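움켜쥐는 힘

플라카치 사의 그리퍼와 스쿠모라 사의 그리퍼 가운데 하나를 고르는 일이 나에게 떨어진 것은 1월이었다. 판스로프 공장의 청소 공정에 들어갈 팔은 이미 정해져 있었고, 손만 남아 있었다. 예산표에는 손 한 쌍의 자리가 빈칸으로 되어 있었다.

시험 담당은 나와 빔 페르베커 둘이었다. 빔은 나보다 열 살이 많고 말수가 적었다. 그는 첫날 아침 책상에 서류를 내려놓고 말했다.

"800번씩 하래."

"뭘요?"

"쓸고, 담고, 들고. 손마다 800번."

나는 계산기를 꺼냈다가 도로 넣었다. 계산한다고 줄어들 횟수가 아니었다.

플라카치부터 시작했다. 손가락은 검고 두꺼웠고 끝으로 갈수록 좁아졌다. 분홍색 솔의 손잡이를 물리는 것이 첫 번째 과제였다. 솔은 가늘고 가벼워서 조금만 세게 쥐면 옆으로 돌아갔고, 조금만 약하게 쥐면 상판에 닿는 순간 뒤로 밀렸다. 빔은 쥐는 힘을 한 단계씩 올리면서 공책에 적었다. 화면에 숫자가 다 나오는데도 그는 공책에 적었다.

"58에서 멈춰 봐."

"단위가 뭐예요, 이거?"

"퍼센트. 최대 힘의 58퍼센트."

58에서는 솔이 돌지 않았다. 나는 손목 카메라 화면을 저장하고 다음 줄로 넘어갔다. 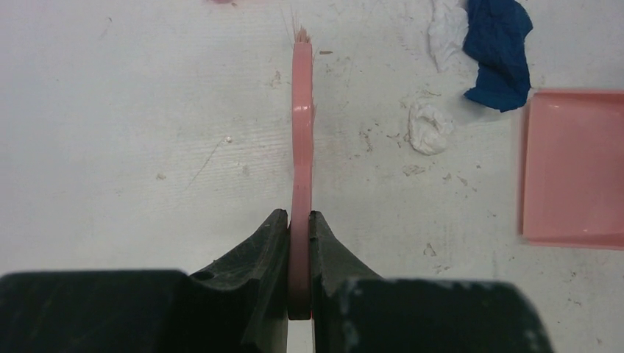 플라카치 시험 중 손목 카메라 화면. 흰 상판 위의 파란 천과 휴지.

상판은 얼룩투성이였다. 나는 닦자고 했고 빔은 그냥 두자고 했다. 판스로프의 바닥이 이보다 깨끗할 리 없다는 것이었다. 걸레를 들고 서 있다가 다시 걸어 두었다.

사흘째 되던 날 본사에서 야스퍼 더 한이 내려왔다. 그는 구매부 사람이었고 구두를 신고 있었다. 시험실 문 앞에서 그는 한참 동안 팔이 움직이는 것을 보았다.

"어느 쪽이 낫습니까?"

"아직 하나밖에 안 했습니다."

"느낌이라는 게 있을 것 아닙니까."

빔은 대답하지 않고 공책을 넘겼다. 더 한은 나를 보았다. 나는 플라카치가 124번째에서 솔을 한 번 놓쳤다고 말했다. 그는 그것이 많은 건지 적은 건지 물었고, 나는 스쿠모라를 해 봐야 안다고 했다. 그는 가격 차이를 알고 있느냐고 물었다. 알고 있었다. 스쿠모라가 더 비쌌다.

"파체코 씨는 싼 쪽을 원합니다."

파체코는 판스로프의 공장장이었다. 나는 그를 전화로만 알았다. 목소리가 크고 늘 기계 소리를 등지고 말하는 사람이었다.

더 한이 돌아간 뒤 빔이 커피를 두 잔 가져왔다.

"자네, 아까 124번째 얘기는 왜 했어?"

"물어보니까요."

"그 사람은 그것만 적어 갔어."

그날 오후에는 쓰레받기로 넘어갔다. 쓰레받기는 솔보다 다루기 까다로웠다. 손잡이 끝을 물면 앞쪽이 무거워지고, 천이 하나 들어가면 무게가 또 한쪽으로 쏠렸다. 휴지는 문제가 되지 않았다. 문제는 늘 파란 천이었다. 빔은 그 천을 일부러 넓게 펴서 넣기도 하고 뭉쳐서 넣기도 했다.
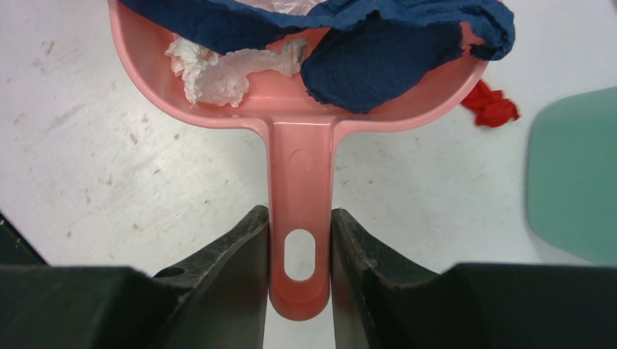
글 문서린
소설가

쓰레받기 시험을 하는 동안 우리는 거의 말을 하지 않았다. 팔이 내려가고, 손가락이 손잡이를 물고, 팔이 올라왔다. 천의 한쪽 끝은 쓰레받기 테두리를 넘어가 있을 때가 많았다. 그것을 담긴 것으로 볼지 안 담긴 것으로 볼지 시험 기준서에는 적혀 있지 않았다.

"담긴 거죠?"

"떨어지면 안 담긴 거고."

"그럼 옮긴 다음에 적어요?"

"옮긴 다음에 적어."

그래서 한 번에 걸리는 시간이 늘어났다. 퇴근이 저녁 여덟 시로 밀렸고, 나는 집에 전화해서 먼저 먹으라고 했다. 빔에게는 전화할 곳이 없는 것 같았다. 그는 저녁마다 같은 빵집의 같은 빵을 먹었다.

플라카치의 800번이 끝나고 손을 바꿔 달던 날, 빔이 나사를 돌리다가 물었다.

"자네는 어느 쪽이었으면 좋겠어?"

"싼 쪽이요. 그래야 빨리 끝나니까."

"나는 비싼 쪽."

"왜요?"

"이유는 없어. 먼저 한 쪽에 정이 들까 봐 반대로 걸어 두는 거야."

나는 그 말을 농담으로 들었는데 그는 웃지 않았다.

스쿠모라는 느렸다. 손가락이 물건에 닿기 직전에 속도를 줄였고, 닿은 뒤에 한 번 더 조였다. 화면으로 보면 답답했지만 솔은 잘 돌아가지 않았다. 124번째를 지날 때 나는 나도 모르게 숨을 참았다. 놓치지 않았다. 빔도 그 번호를 기억하고 있었는지 공책에 작은 점을 하나 찍었다.

솔 과제의 마지막 묶음은 밤에 했다. 판스로프에서 야간 작업을 한다는 이유로 조명 조건을 바꿔 보라는 지시가 내려왔기 때문이다. 등을 반만 켜고 쉰 번, 다시 다 켜고 쉰 번. 등을 바꾸는 사이마다 나는 저장된 화면을 하나씩 열어 솔의 각도를 확인했다. 손가락 사이에서 솔이 얼마나 곧게 서 있는지가 우리가 보는 전부였다.
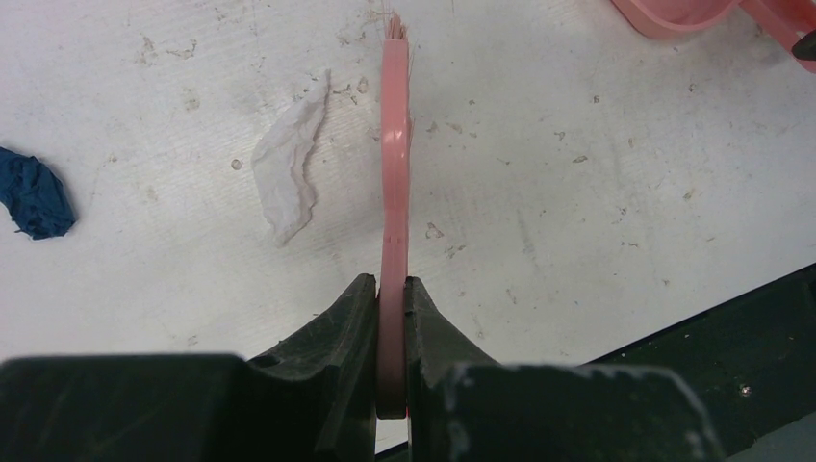
제14호 · 37쪽

보고서는 빔이 썼다. 두 손의 성적은 거의 같았다. 스쿠모라가 솔에서 앞섰고 플라카치가 쓰레받기에서 앞섰다. 합치면 차이가 한 줌도 되지 않았다. 빔은 마지막 장에 두 제품 모두 기준을 충족한다고 적었고, 추천 칸은 비워 두었다.

"비워도 돼요?"

"기준서에는 결과를 적으라고 되어 있어. 고르라는 말은 없어."

더 한이 전화를 걸어 왔다. 나는 수화기를 빔에게 넘겼다. 빔은 네, 아니요, 네, 하고 끊었다.

"뭐래요?"

"플라카치로 한대. 처음부터 그랬대."

"처음부터요?"

"주문서가 우리 시험 시작하기 전에 나갔대. 1,204개."

나는 판스로프에 팔이 그렇게 많으냐고 물었다. 빔은 다른 공장 것까지 합친 숫자라고 했다. 우리는 한동안 앉아 있었다. 팔은 전원이 켜진 채로 대기 자세에 있었고, 스쿠모라의 손가락에는 아직 솔이 물려 있었다. 내가 열림 버튼을 누르려고 하자 빔이 손을 들었다.

"몇 번째야?"

화면을 보았다. 쓰레받기까지 모두 마친 뒤에 확인 삼아 한 번 더 물려 둔 것이라 번호가 붙어 있지 않았다. 그렇게 말하자 빔은 공책을 펴서 마지막 줄 아래에 한 줄을 더 긋고, 번호 칸을 비운 채 시각만 적었다. 오후 네 시 십 분이었다.

나는 버튼을 눌렀다. 손가락이 천천히 벌어졌고 빔이 밑에서 솔을 받았다. 그는 솔을 서랍에 넣고 외투를 입었다.

"내일은 뭐 해요?"

"카메라. 세 종류래."

그가 먼저 나가고 나는 등을 껐다.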